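Inicio · Entradas · Taller · Archivo · Contacto

La célula de ensamblaje, después del cambio de muñeca
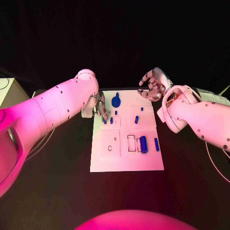
Taller de Manipulación, grupo Rirketti

Última actualización: 8 de diciembre de 2024

En febrero montamos la célula de dos brazos y desde entonces no había escrito nada sobre cómo la mantenemos. Llevaba 3644 ciclos cuando el brazo derecho empezó a llegar tarde a la pieza. El fallo estaba en la muñeca, un tornillo de la brida que se había aflojado. Lo cambié con Aoi Sugawara en una tarde. La carcasa sigue abierta por ese lado y se ve algo del mecanismo dorado; la cerraré cuando lleguen las juntas que pedimos a Sostico.

Para comprobar el ajuste usamos el tablero blanco de cuatro cuadros con las piezas azules: el engranaje, los cilindros y las pequeñas. Los contornos marcan posiciones de referencia. Primero muevo cada brazo por separado, a velocidad baja, y luego los dos a la vez. Si una mano se desvía más de 2 mm, vuelvo a calibrar ese brazo desde cero.

La calibración completa tiene 31 puntos. Kohei Hirano la hacía con una hoja de cálculo y yo la pasé a un script que llamamos Timeo. Guarda los valores anteriores, cosa que agradecí la semana pasada al borrar los nuevos por error.

Con la luz rosa se trabaja bien, aunque los agujeros de los tornillos cuesta más encontrarlos y para apretar uso una linterna frontal.

Pendiente: revisar el codo izquierdo, pasar el cable blanco de la derecha por una guía y cambiar la grasa de los dos hombros.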